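Magazine > Workshop visits > Automation

We use cookies to improve your visit. Accept all | Settings

Two grippers, one bin: a morning with Odette Pons

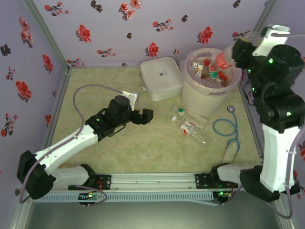 The right arm with a bottle over the bin, in the test cell at Trotulum.

Odette Pons asks me to speak a little louder when I come in, as the compressor next door is running. She has worked at Trotulum for six years, and since August her job is to compare grippers. The company builds small sorting stations, and before it buys fingers for the next one, called Gatus, it wants to know which fingers deserve the money.

"People think we test the arm," she says. "The arm I know already. I test the last ten centimeters."

There are two candidates for Gatus. The first is the Ila, a two-finger gripper with flat pads. The second is the Courtois, also with two fingers, but with softer pads that give way a little when they close. In the weeks before my visit, both of them went through the same program of 110 picks, always plastic bottles, always from the floor panel into the bin. Pons made the list of bottles herself. Some are clear and some have a label, and she changes how they lie.

I ask her why bottles are so difficult. For me a bottle is the easiest thing to pick up.

"For you, yes, because your hand corrects without asking you. An empty bottle is light and it rolls. If one finger arrives a small moment before the other, the bottle is already moving, and then you close on nothing, or you close on the neck. With the Ila we had this 14 times. With the Courtois we had it 10 times. It is a difference, but I would not buy a car on this difference."

She is careful with her numbers, and she corrects me when I call the Courtois the winner. The softer pads, she explains, hold a lying bottle better, but they are slower to let it go. Twice a bottle stayed between the fingers when they opened, and the arm went back with it as if nothing had happened. The Ila never did this.

"A miss I can repeat," she says. "A bottle that comes back with the arm can hit the other arm. For me it is the more serious error, even when it looks funny."

The walls of the cell are covered with flowered wallpaper, pale lavender with red and dark maroon flowers, and it has a purpose. Boris Kovačević, who writes the vision software, chose it together with her. The customers' rooms are not white, he says, and a camera model that has seen only white walls becomes nervous in front of a pattern.

"In the first week it wanted to pick a flower," says Kovačević. "It was very sure about this flower."

He would have preferred to talk about the clear bottles. On the light green floor their edges are hard to find, and the label is often the only part the software can trust. For this reason the system first aims at the label, even if the middle of the bottle would be the better place to grip. Pons does not agree with this choice. The two of them discussed it in front of me for a good ten minutes – politely, but I had the impression that it was not the first time.

"He gives me a point that is good for seeing," she says. "I need a point that is good for holding."

The blue stethoscope on the floor was her idea. It is there as the object that must stay where it is. The tubing makes a loop, and a loop is dangerous for a finger that passes low. If an arm touches it, the run is marked as failed, also when the bottle arrives correctly in the bin. She would like to add more such objects, a glove perhaps, or a pair of glasses, but each new one means that the whole program starts again for both grippers.

Then there is the question of the cables. On both arms a thin cable goes along outside, and Pons is not happy with that. During long reaches it can pull at the wrist, and in her opinion part of the misses that we give to the gripper belong to the cable. She has asked for a different route before the next series, with more slack at the elbow.

And which gripper will go into Gatus? She looks at Kovačević before she answers.

"If I must sign today, the Ila, with other pads. I have ordered three kinds of rubber. Please call me again when they are here, and I will maybe tell you the contrary."

The rubber should be delivered next week. The 110 picks will then begin again from number one.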